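Speaker notes — "Before you sign for the arm"
March 8, 2024

**Opening (don't rush it, people are still finding chairs)**

Good morning, everyone, and thank you for coming along so early. Thank Kalliopi Gashi for the invitation, and thank Fergal for sorting out the projector cable, because I always bring the wrong one.

Say who I am. I look after equipment planning at Flarnden, so I'm the person who gets the quote after everybody else has fallen in love with the robot. I do love them too, I promise! But my part of the job is the dull part, and I'd like to spend our time together on that.

**Buy the simulator time first**

When Gearóid Moriarty and I started on the Adetti budget, the arm was the first line on the sheet and simulation sat down near the bottom, next to cables. We swapped them. I'd encourage you to do the same, even if your head of department gives you a funny look (mine did, and she came round by May).

Next slide.
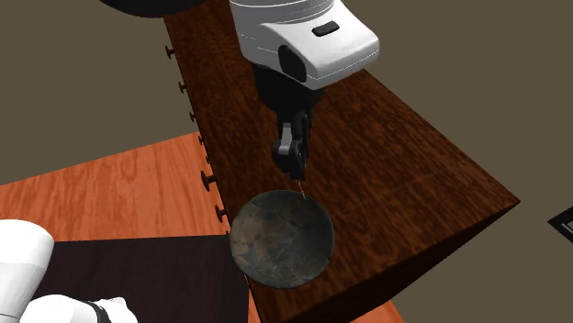 *Simulated arm above the bowl, gripper pointing down.*

Let them look for a moment. Then talk about reach. The arm is coming down over a long cabinet, and the bowl sits close to the edge of the top. Ask the room: who has measured the furniture their robot is meant to work over? Usually a few sheepish faces. A catalogue will give you a reach figure, and that's a fine place to start, but you also want to know what the wrist and the housing are doing while the fingers are down at a bowl like that one. Trying it in software costs you an afternoon. Finding out after delivery cost us a new mounting stand — and a very long phone call with Etard, who were lovely about it.

**The budget sheet, line by line**

Keep this part moving, I tend to wander.

- Arm and controller. Get three quotes, and ask each supplier to split out freight.
- Gripper. Its own line, please! Jalen Greenberg folded ours into "accessories" the first year and we spent weeks unpicking it.
- Spare fingertips. We budget for two sets. Tadhg will tell you that's stingy and he may well be right.
- Software licences and renewals. Put the renewal in the year it falls due, and put a name beside it.
- Staff hours. Somebody has to build the virtual furniture and set up the tasks, and that somebody has other work to do.

Mention the Malhotra spreadsheet and that I'm happy to email it to anyone who'd like a copy. The colours are mine, sorry.

**Choosing the gripper**

This is the bit I get asked about over coffee more than any other, so slow down again. Bring something small to the trial. People turn up with a nice tidy box and every gripper in the building can manage a nice tidy box. Show the close view and point out the little block with a fingertip on either side of it, down near the edge of the round stone piece. Ask how much room the fingers have beside their neighbours, and whether your own items have uneven edges like the bottom of that one. 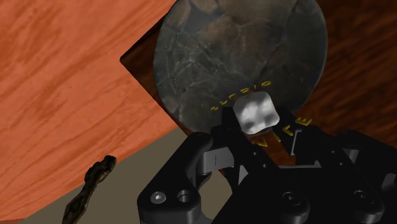 **Timing and approvals**

Our approvals take three months from first form to purchase order. Yours may be quicker, and if so I'm envious. Work backwards from the day you'd like to be running, and leave room for the electrician.

Tell the freight lift story if there's time. Skip it if Fergal is waving.

**Questions**

Likely ones: leasing (we looked, the terms didn't suit a group our size), second-hand arms (ask for the service history before anything else), and insurance (send them to Kalliopi, she knows far more about it than I do).

Leave the contact slide up through morning tea.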